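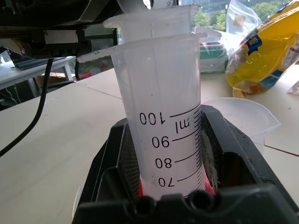 The quarterly Mudbridge gives most of its December issue to one question: who is allowed to correct a mistake in public? The magazine has 134 pages this time, and 72 of them are about apologies, errata and withdrawn articles.

The strongest essay is by Lamisi Asante. She has read the correction columns of one regional newspaper, the Erkham Courier, over 20 years. In the early years the editors wrote long and almost friendly notes. They explained how the error came in, and sometimes they thanked the reader who had found it. Later the notes became short, and the name of the reader disappeared. Asante does not say that the newspaper became less honest. She thinks it became afraid of its lawyers, and she shows this with patience, one note after another.

Abílio Garcia writes about translators, who meet the same problem from another side. When the author has made a small error with a date or a street, should the translator repair it in silence? Garcia did this once, in a novel by Rocha, and he still feels uncomfortable. A footnote, he writes, "would have been more polite to the reader and less polite to the author."

Also in the review this week: Fusuva, which publishes only online, has a long conversation about philosophy classes in prisons. The teachers speak a lot and the students only a little, and this is a pity. One student, who is 69 years old, wants to know why Plato never lets the other person win. The answer he receives takes four paragraphs, and I was not convinced by it.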